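In Praise of the Boring Rulebook
1/27/23

I have a soft spot for rules that somebody wrote down after a bad afternoon. You can usually tell which ones they are. They're short, a bit grumpy, and very particular about something you'd never have thought to worry about, like which side of the table the spare cable hangs on. My grandmother's recipe cards were like that (one of them just says "NOT the glass dish"), and so are the best pages in any robot lab's binder.

I bring this up because I've spent a good part of the winter reading the house rules of small teams that teach two-armed robots to do household chores, and I've come away with opinions. Folding, mostly. Everybody seems to start with folding, and I understand why. Cloth is cheap, it doesn't break when you drop it, and it's so much harder than it looks that you learn something every single time.

The set I admire most comes from a little outfit called Lolus. It runs to 11 pages, which you can read over one cup of coffee, and the first page isn't about software at all. It's about the table. It says what goes on the table, what doesn't, and that the cloth gets smoothed by hand between tries but never ironed. I loved that last part! Someone there had clearly argued for ironing, and someone else had pointed out that no kitchen in America has an ironed tablecloth on it on an ordinary morning, and the second person won. I'd have sided with the second person.

Compare that with the Gastosard guidelines, which circulated last April and which I read all the way through so that you don't have to. There are 60 numbered clauses. Quite a few of them are sensible. But the word "appropriate" does an awful lot of the lifting, and I'd defy anyone to stand beside a running pair of arms and decide on the spot what an "appropriate level of tension in the workpiece" might be. Appropriate to whom? A bath towel will put up with a good deal of tugging. A wool sweater won't, and a lace doily will have you in tears.

So my first plea to the people who write these things is to write for the person at the table. Say "stop when the top edge is straight." Say "if one side slips twice, let go with both and start over." A new hire can follow that, and so can a tired old hand at the end of a shift, who is the one I worry about more.

My second plea is about the failed tries. Lots of teams throw them out, and I've done it myself, years ago, with a clear conscience and a full wastebasket. I think it's a mistake and I think a standard ought to say so. Firier, to their credit, asks that every attempt be kept and labeled, including the ones where the cloth ends up in a heap, and they ask for a plain sentence about what went wrong, written within 30 minutes. I'd happily make it shorter. Memory is a funny thing, and by lunchtime every dropped towel was the towel's fault.

Then there's the business of the towel pull, which is where I expect to lose a few friends.

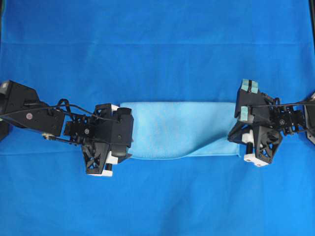 Plenty of people I respect want a single number for it, one limit on pulling force, good for all fabrics and all machines, so that it can be checked by a meter and signed off on. I see the appeal. A number is easy to audit. But a terry towel with a fold caught in one corner doesn't pull the same way as one lying flat, and an operator who is watching the number will happily miss the corner. I'd ask for the limit and a look, both, with the look first. The Hsieh checklist does it this way – eyes on the cloth, then the fingers, then the readout – and it takes about 30 seconds once you're used to it.

I'll grant the other side something here. Looking is a skill, and skills vary, and a rule that leans on skill is going to be applied unevenly from one room to the next. That's a real cost. I'd still pay it, and I'd spend the savings from all those missing clauses on training people properly, sitting next to somebody patient for a week or two until they can feel a slip coming.

The other thing I'd put in any standard, and I've yet to see it in one, is a date when each rule has to be defended again or dropped. Pads wear down, linkages get redesigned, and a rule that made perfect sense for last year's fingers can hang around for ages because it's printed and laminated and nobody likes to peel it off the wall. Lolus does this informally, with a pencil question mark in the margin. I'd like to see more pencil in these binders generally.

If your team has a page of house rules you're fond of, grumpy ones especially, I'd be glad to read it.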